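Larkent staff bulletin, March

FROM THE BREAK ROOM

The robot kitchen and the people it talks over

When the Fonby project landed at Larkent last spring, those of us in food service were told it would "free us up." We have all been freed up before, usually on a Friday's notice, so the mood in the prep area was polite. The plan was for an arm to do the reheating for the 26 residents' lounges our kitchen supplies, and for the rest of us to do whatever people do once the reheating is taken care of.

A year on, the arm has yet to reheat anything for a living. It practices in a simulated kitchen, on a computer upstairs, and our part is to tell the engineers what they got wrong. Two of us go up at 3:00, after the lunch trays are in, and watch runs on a big monitor with a clicker in one hand and a cookie in the other. It counts as skilled work now. There is a training code for it and everything.

Most of what we send back is small stuff that any kitchen hand knows by the second shift. Doors need room to swing. Plates should be set down where the next person can reach them. Food that slides will slide. The engineers write all of it down with great seriousness, and then somebody asks why, and we spend the rest of the hour finding out that we don't know why either. We just do it.
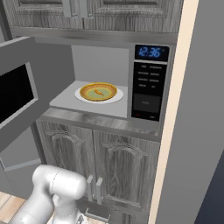
Both with the microwave door open and the clock at 12:36:
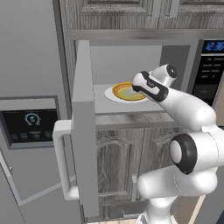
Storer thinks the bulletin has been too easy on the whole business, and wrote in after the last issue to say so. An hour upstairs is an hour somebody else covers downstairs, the note points out, and the dish line has been one person short at 3:00 since the sessions began. Storer would also like to know what happens to the reviewing job once the arm has learned everything the reviewers know, and suggests the training code be printed on something more durable than a sticky note.

The question went to the project office, which replied that reviewing will continue "through the next phase." Asked how long a phase is, they said it depends on the phase.

On the dish line there is slightly better news. From next month the sessions will be capped at 50 minutes and the gap will be covered from the Katsaros building, where they have a spare pair of hands until the dinner rush. Sign-up for the next block of 8 sessions is on the clipboard by the time clock. Bring your own cookies, as the upstairs budget for those has already been automated.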